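Chapter 2

Going to See It Work

What this chapter covers: why a demonstration is arranged the way it is; what a visitor may reasonably ask; how to keep a visit record that is still of use in January.

Most people meet their first working robot as a guest. There is a car park, a badge that will not stick to wool, a cup of tea, and then a door held open by someone who very much hopes the machine will behave. By the time you reach it you have been told twice how clever it is. You have also been told where to stand.

The open day at Puscombe, which we shall follow through this chapter, was of the usual sort. The Trekomby project had been running its arm on household chores, and invited 40 guests to come and look. They were given a leaflet with 600 words on the future of the home and none on what the arm would be doing that afternoon. The software was Nudeck; the talk was the Salminen talk, so called because it had been given so often that it had acquired a name.

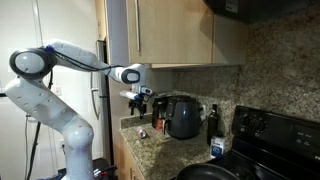

A demonstration is a performance, and the first job of a visitor is to work out what has been left to chance. Begin with the object to be handled. At Puscombe the chore was tidying a worktop, and the sensible guest looked at the drinks can before looking at the arm. A can lying on its side, with the open gripper pointing straight down above it, poses a different problem from a can standing up. Then look at what else is within reach. A coffee maker and an air fryer are large, awkward neighbours, and a glossy surface may trouble a camera that copes perfectly well with a matt one. Ask whether they were put there for the day or simply live there. Either answer is respectable, but you should write down which one you got.

Next, ask how the can came to be where it is. If the host places it, ask whether you may place it instead. This is a polite question and should be put politely — it has been known to end a tour. A host who agrees at once has either a good system or a very bad memory of the last open day.

Ask also for the number of attempts. The Trekomby leaflet spoke of 200 trials, a fine round figure, and left out how many had gone well, on which counters, and with whose hand hovering over the stop button. None of this was dishonest. Leaflets are written by people who want you to come back.

Finally, watch the staff. They have seen the thing go wrong in ways you have not, and their eyes will go to the weak spot a moment before the machine gets there. Your notes should say where they looked.

Before you read on

Think of a demonstration you have attended, of any kind, kitchen gadgets at a county show included. Write down what you were shown, what you were told, and what you assumed. Keep the three lists apart. Section 2.1 will ask you for the third.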